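Plarent Planner Forum > Kinematics and Planning > Collision checking

Approach pose to drawer handle fails in sim, IK reports success

vik_tooling
Posted 6 Feb 2024

Plarent on the Pavthorpe kitchen assets, default controller. Task is to reach a pre-grasp pose in front of a drawer pull and stop. IK returns a valid solution every time. The planner then rejects the goal state as in collision, on 88 seeds out of the set I ran overnight. The remaining seeds plan without trouble.

Log for a failing seed:

goal_state: INVALID
contact: hand_link <-> base_cabinet_03
depth: 0.006

Nothing intersects when I look at it in the viewer. Fingers point forward, the target is offset along the drawer normal, and the toaster and basket on the counter are not in the contact list at all. Viewer render from the run:
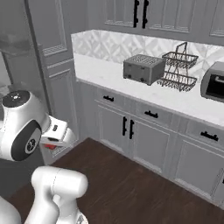 Arm facing the counter, drawers ahead of the gripper.

Same result with the sampling planner and the optimizer. Raising the planning time does nothing, as expected with an invalid goal.

zutis_dev
The viewer draws the visual mesh. The checker uses the collision mesh. Turn on the collision overlay before you conclude there is no intersection. The Pavthorpe cabinets were decomposed into convex pieces, and if the decomposition was coarse, the recess around each handle gets filled in. 6 mm is consistent with that.

marble_run
I doubt it is the decomposition. A filled recess would fail on every seed, and vik has seeds that pass. Check whether hand_link has padding. Plarent applies the default padding to every link, end effector included, and the value is in the planner config and does not come from the URDF.

zutis_dev
It would not fail on every seed if the base pose is randomized. Wrist orientation about the approach axis changes with the IK branch, and the hand is wider one way than the other. Some branches clear the piece and some don't.

vik_tooling
Base pose is randomized, yes. Padding was at the default. I set it to zero for hand_link and both fingers and reran the failing seeds. Most of them pass now. 6 still fail with the same contact pair at a smaller depth.

marble_run
So padding.

zutis_dev
Padding plus geometry. Zero padding on the hand is fine in sim and a bad idea anywhere else. You have removed the margin and the bad mesh is still there.

marble_run
For a pre-grasp the hand is supposed to get close to the cabinet. A margin there costs you valid goals. I run zero padding on the end effector and keep it on the arm links.

qp_residual
You can do both. Keep the padding for transit, then switch to a second planning scene for the final segment with hand_link padding at zero and the handle pair in the allowed collision matrix. Allow the handle only. If you allow the whole cabinet, the planner will happily route the wrist through the door panel.

Also print the IK branch for the six that are left. If they share a wrist flip, you can filter it before the goal ever reaches the planner:

ik.max_solutions: 3
ik.reject_if: wrist_roll > limit

vik_tooling
Overlay is on. base_cabinet_03 has one hull that spans the drawer front and sticks out past the visual face. The handle is inside it. All six remaining failures are the same wrist branch, palm wide side vertical.

Re-exported that one cabinet with a higher hull limit. With the new mesh and default padding restored, 3 seeds fail. With the new mesh and qp_residual's two-scene setup, none of them fail. Scene load is slower and I haven't measured by how much.

zutis_dev
File the mesh against the Pavthorpe assets. The other base cabinets came out of the same script in January and will have the same hull.

marble_run
Still say the default padding on end effector links is wrong and should be zero unless set.

zutis_dev
Open a separate issue for that. I will vote against it.

vik_tooling
Mesh issue filed, with both exports and the seed list attached. Leaving this thread open until the other cabinets are checked.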